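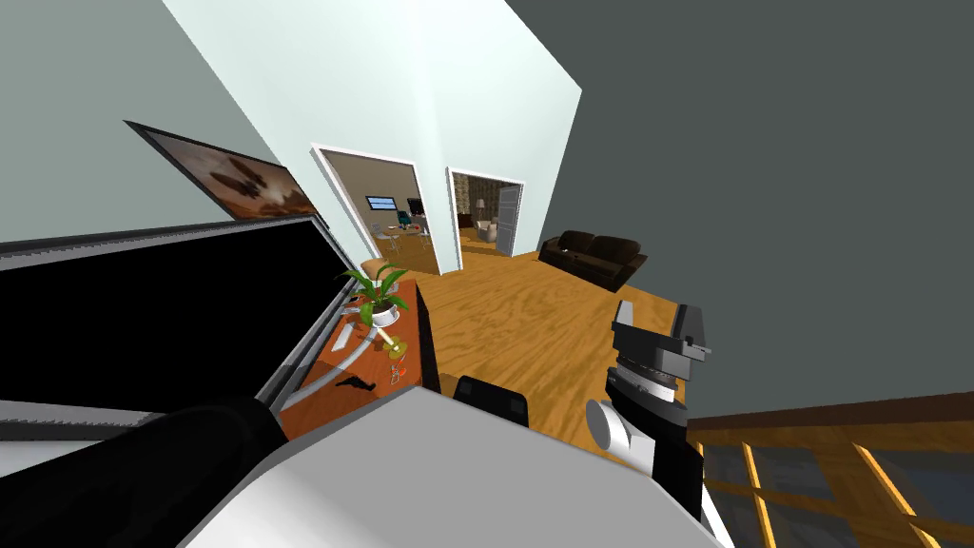 TV, table, one green plant. Friday night mood!

So I finally finished the new Edgardo Yap picture book, the one I've been going on about since January, and I have thoughts! If you missed my earlier post, it's called Clorley and the Long Bus, and it follows a little boy with Down syndrome who rides across town to his grandma's with his big sister. Nothing huge happens. They miss a stop, they share a pretzel, a lady lets him pull the cord. My two read it with me on the couch and we got stuck on the pretzel page for ages (there are pigeons, and my youngest had to say good night to every one of them).

What I loved is that Clorley gets to be grumpy. He gets to be wrong about which stop it is! So many of the books people hand us have a kid who smiles on every page and teaches everybody a lesson, and my son has never once taught a lesson before breakfast.

Then on Friday we drove over to the Pedmont library for the reading. They'd put out 200 chairs, which seemed wildly hopeful to me, and we still ended up standing by the radiator. Shewit Tesfamariam did the voices and her bus driver got the biggest laugh of the night. Afterward I stood in the signing line for what felt like a week with a kid on my hip – he's 4 and he is not light anymore – and told her we need a second book. She said to write to the publisher, so guess what I'm doing tonight.

My one gripe is the print. It's small and kind of curly, and my oldest, who is just starting to pick out words by herself, gave up by the third page. We ended up making our own word cards for bus, stop and Grandma, and those are now all over my car.

Next up is the sibling book a bunch of you recommended in the comments. The library has a hold list, so give me a couple of weeks!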